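Harvest Thanksgiving at Two Halholm Churches
Project report, Religion and Community module
Desta Gebremichael
9 Feb 2021

1. Introduction

My project looked at how harvest thanksgiving is kept in two congregations in Halholm, the parish church and the Praltow Road chapel. I wanted to find out whether the service is still mainly about thanking God for the crops, or whether it has become a service about giving to people in need. Hardly any of the members work on farms now, so I expected the second.

2. Method

I read the parish magazines held in the church vestry and the chapel's service registers. I also spoke to members of both congregations by phone. Most calls lasted half an hour. I asked each person what they remembered of harvest as a child, which hymns they would miss, and what they thought the service was for. I took notes by hand and typed them up the same evening.

The chapel registers are hard to read in places. Where I could not make out an entry I left it out of my table.

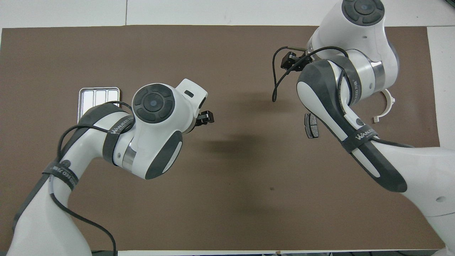 Fig. 1. Two arms over the work mat.

3. Findings

The parish church still follows a set order. The gifts are brought up during the first hymn, there is a reading from Deuteronomy or Psalm 65, and the sermon is usually on thankfulness. "We plough the fields and scatter" appears in every order of service I was able to see. One member told me she would walk out if it was dropped.

The chapel has changed more. Its harvest used to run over a whole weekend, with a supper and a sale of produce on the second evening. The sale stopped when the old schoolroom was let. Tins and packets are now asked for in place of fresh food, and the collection goes to a hardship fund. At the last harvest listed in the register the collection came to £918, compared with £903 the year before. The parish church raised £170, but it does not make a special appeal and most people there bring food.

Older members of both churches spoke about bread. A loaf in the shape of a wheatsheaf stood on the communion table, and children were told not to pick at it. Younger members talked about the food bank first and the hymns after that.

4. Discussion

My expectation was partly right. The chapel service is now mostly about giving, and its minister chooses readings to match, such as Matthew 25. At the parish church the older theme is still the main one. Several people there did not see a difference between the two and said that giving was how you showed thanks.

I spoke to more people from the chapel than from the church, and this may have affected the results. I would also have liked to attend the Rogation service in May, when the fields are blessed, and compare it with harvest.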